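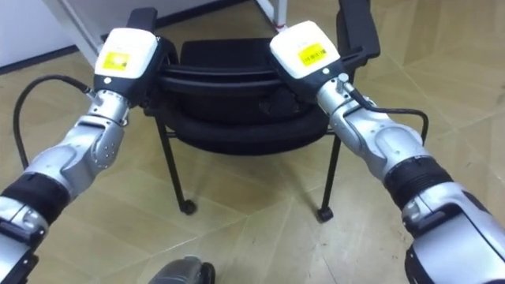 Figure 6.1 Two robot arms at opposite sides of the upper part of a black chair.

Chapter 6
Printing on Cloth with Cut Blocks

In this chapter
6.1 What a block can do
6.2 Choosing cloth and ink
6.3 Drawing for the knife
6.4 Cutting
6.5 Inking and pressing
6.6 Repeats, half-drops and borders
6.7 Setting the colour
Project: a tea towel in one colour

Key words
block, brayer, gouge, registration, repeat, half-drop, heat setting, ghost print

Peel a freshly inked block off a piece of cotton and look at what it has left behind. However many times you have done it, there is a small jolt of pleasure in that moment! The drawing you have been staring at for days, backwards and in grey lino, is suddenly the right way round and in colour, and the cloth has done something to it that you could not have planned. The weave shows through the flat areas. One corner is a touch paler than the rest. It looks like a print, and you made it with a knife, a roller and the heel of your hand.

In Chapter 5 we worked on paper, which lies still and forgives very little. Cloth behaves quite differently. It stretches, it creases, it drinks ink at its own speed, and then it has to go through the wash. The good news is that it also hides small mistakes wonderfully well. A slip of the gouge that would shout at you from a greetings card will sink happily into a patterned cushion cover, especially once the same motif has been repeated across the whole width.

6.1 What a block can do

A block is any flat thing with a raised surface that carries ink. Lino is the usual choice for beginners and it is the one we use for most of this chapter. Soft rubber cuts more easily but its fine lines tend to wobble under pressure. Wood lasts for years and gives a lovely crisp edge, though it asks for sharper tools and a good deal more patience. You can also print from a halved potato, a coil of string glued to card, or the end of a cork (and I hope you will try all three before you go anywhere near the lino).

Blocks are best at bold shapes. Think of leaves, fish, teapots, stars, keys, anything you could recognise from its shadow. They are less good at soft shading. You can suggest a middle tone by cutting lots of narrow lines close together, and section 6.4 has a page of these textures to copy, but a beginner's block is nearly always stronger with fewer cuts in it.

Think, too, about the shapes you take away. The cleared parts of a block leave bare cloth, and that bare cloth is half of your design. Corina Kälin, whose curtain prints appear later in the chapter, draws only the gaps in her sketchbook and leaves the motif to appear by itself. It sounds like a strange way to work until you try it with a simple leaf.

From the workroom: the Callville curtains

When the sewing room at Callville needed new curtains, Binta Etim and Corina Kälin decided to print them with a single block. The motif was a pear with one leaf, cut in an evening. They printed it 131 times on the first curtain, and by the second they had learned to turn the block upside down on every other row, so the pears seemed to tumble down the cloth.

Binta kept a notebook as they went, and it is a treat to read. The early pages are full of crossings-out about ink that was too thick. Then comes a line I have copied on to my own workroom wall: "Stop pressing harder. Ink it better." Faint prints make us all want to lean on the block with our full weight, and what we usually get is a smudged edge and a sore wrist. A thin, even coat of ink and a softer pad under the cloth will do far more.

You will find four of the pages from that notebook in section 6.5, with the ink stains left in.

Before you begin

Wash your cloth. New cotton is often sold with a finish on it that stops ink from soaking in, and it may shrink later on and pull your careful pattern out of shape. Wash it on the warmest setting it will stand, leave out the fabric softener, and iron it while it is slightly damp.

Gather the following:

One piece of plain cotton or linen, at least 100 cm long
Lino, cut to the size of your palm
A V-shaped gouge and a wider U-shaped gouge
A brayer and a smooth tray to roll out on
Fabric ink in one dark colour
An old blanket, folded flat, to print on
Scrap cloth for tests (more than you think you need)
A soft pencil and some tracing paper

Always cut away from yourself, and keep your other hand behind the blade. If the lino feels stiff, warm it on a radiator for a few minutes and it will cut like cold butter.

Warm-up: ten prints from a potato

Cut a potato in half and blot the face on kitchen paper. Carve one simple shape into it, a triangle or a crescent, with the rest cut back by the depth of a fingernail. Ink it, and print it ten times in a row on scrap cloth, inking afresh before prints 1, 4 and 7 only. Pin the strip up and look at it from across the room. Which print do you like best? Many people pick a second or third one, where the ink has thinned a little and the shape has begun to look worn in.

Write the number of your favourite beside the strip and keep it. We come back to it in section 6.5, when you mix ink for the tea towel.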